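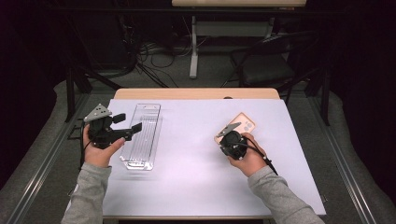 【プレスリリース】
Kindside、スマホケースの「返せる」サービス「Villca」を12月に開始

12月の第1週から、Kindsideはスマートフォンケースの回収・交換サービス「Villca(ヴィルカ)」を始めます! 担当のSulastri Menon(スラストリ・メノン)です。堅い文章は苦手なので、今回も私がいつもの調子で書かせてもらいますね。

きっかけは、うちの引き出しでした。機種変更のたびに残ったケースがぎゅうぎゅうで、しかもどれもまだ使えそう(色に飽きただけ、というのも正直あります)。同僚に話したら「うちも!」と盛り上がってしまって、その日の昼休みに書いたメモがそのまま企画書になりました。

使い方は簡単です。Stastbridgeの商店街にあるKindsideの店に、いらなくなったケースを持ってきてください。メーカーも素材も問いません。1点につきポイントが2つ付いて、20ポイントたまるとVillcaの棚から好きなケースを1つ選べます。棚に並ぶのは、お預かりしたあと洗浄と点検を済ませたものだけです。割れや変色のあるものは棚に出さず、提携先のFovenで細かく砕いて、植木鉢の受け皿やコースターの材料にしてもらいます。このコースターがけっこうかわいくて、私はもう自分の机で使っています。

春に近所のみなさんに声をかけて試しに集めたところ、538点も届きました。届いた段ボールで事務所の通路がふさがって、しばらく横歩きで出勤していたくらいです(その節は総務のみなさん、ごめんなさい)。手帳型のものは金具を外すのに手間がかかるため、開始からしばらくは受け取りのみで、棚には並びません。ここは早めになんとかしたいです。

それから、持ってくる前にお願いがひとつ。手帳型のポケットに、カードや切符が入ったままになっていないか見てきてくださいね。試験回収では映画の半券やお守りまで出てきて、持ち主を探すのに結構かかりました。

受付は朝9時から、店が閉まるまで。火曜日は定休日です。郵送での受付も準備しているところで、決まり次第お店の掲示板とサイトでお知らせします。対応機種の一覧は店頭に置いてありますが、古い機種ほど探すのが楽しいので、ぜひ棚を直接のぞいてみてください。

取材や見学も大歓迎です。洗浄の作業場は狭いので、一度に入れるのは2名様まで。お店に電話をいただければ、私が出ます(出られないときは折り返します!)。

■サービス概要
名称:Villca(ヴィルカ)
開始:12月第1週
場所:Kindside Stastbridge店
受付:9時から閉店まで(火曜定休)
再生加工:Foven
お問い合わせ:Kindside 広報担当 Sulastri Menon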